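Credenza

A credenza is a long, low storage cabinet used in dining rooms, living rooms and offices. It usually stands against a wall, has a flat top at or below waist height, and is closed at the front by hinged or sliding doors. In Australia the word is used alongside sideboard and buffet, and furniture retailers do not draw the line between the three in the same place. Office suppliers tend to keep credenza for the low cabinet placed behind or beside a desk.

Etymology

The word is Italian and originally meant belief or trust, from the medieval Latin credentia. In wealthy households food and drink were tasted by a servant before being served, as a guard against poison. The name of the act passed to the side table on which the dishes were set out, and later to the furniture that replaced it. A related term, credence table, is still used in churches for the small table that holds the bread and wine near the altar.

History

Early credenzas were plain tables covered with cloth. Enclosed versions with cupboards were made in Italy from the fifteenth century, often in walnut, with carved pilasters and heavy mouldings. Wealthy families displayed plate and glass on the top and kept linen beneath.

In the nineteenth century the name was applied in Britain to a more decorative cabinet with curved glazed ends, marquetry panels and gilt metal mounts. These pieces were intended for the drawing room and had little to do with serving food.

The form was simplified in the twentieth century. Scandinavian makers produced long teak and rosewood cabinets on tapered legs, and similar pieces were made in Australia by local factories for the new suburban houses of the 1950s and 1960s. Many had sliding doors, which suited narrow dining areas. As executive offices adopted the same furniture, the credenza became part of the standard desk suite, and cheaper versions followed for general office use.

Construction

The body of a credenza, called the carcass, consists of a top, base, two ends and a back, with one or more upright partitions. Traditional carcasses are joined with dovetails or housed joints. Flat-packed units use dowels and cam fittings and can be put together with hand tools.

Solid timber moves across the grain as humidity changes, so wide solid tops are fixed with slotted screws or buttons that allow some movement. Veneered board is more stable and is now the usual material for office pieces. Light finishes such as beech, maple and oak were widely sold from the 1990s onward, displacing the darker mahogany colours of earlier suites.

Low office cabinets commonly have a plinth base or adjustable feet. On carpet, a plinth spreads the load and leaves less of a mark than narrow legs. Levelling matters more for hinged doors than for sliding ones, as a carcass that is out of square will cause the doors to bind or hang unevenly. 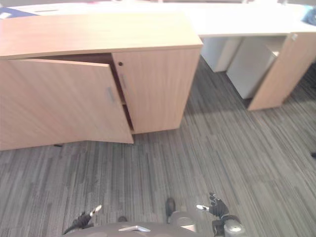

Doors and hardware

Hinged doors may be overlay, covering the front edges of the carcass, or inset, sitting flush within it. Concealed cup hinges have largely replaced butt hinges in factory-made furniture. They can be adjusted with a screwdriver after fitting and typically open to 100 degrees or more. Bar handles, knobs and recessed pulls are all common.

Where a pair of doors is lockable, the lock is often fitted to one door only, with the other held by a bolt or catch on the inside. Cam locks are the usual type. Sliding doors run in grooves or on metal track and need no clearance in front of the cabinet, but only part of the interior can be reached at once.

Dimensions

There is no fixed standard. Dining models are generally between 75 and 90 centimetres high, with a depth of up to 50 centimetres. Office models are often built to match the height of the desk. Internal shelves intended for lever arch files need a clear height of at least 33 centimetres.

Care

Oiled timber is re-coated periodically, while lacquered and laminated surfaces need only a damp cloth. Direct sunlight darkens some species and bleaches others, and objects left in one position can leave a visible outline on the top.

See also

Buffet
Chiffonier
Filing cabinet
Sideboard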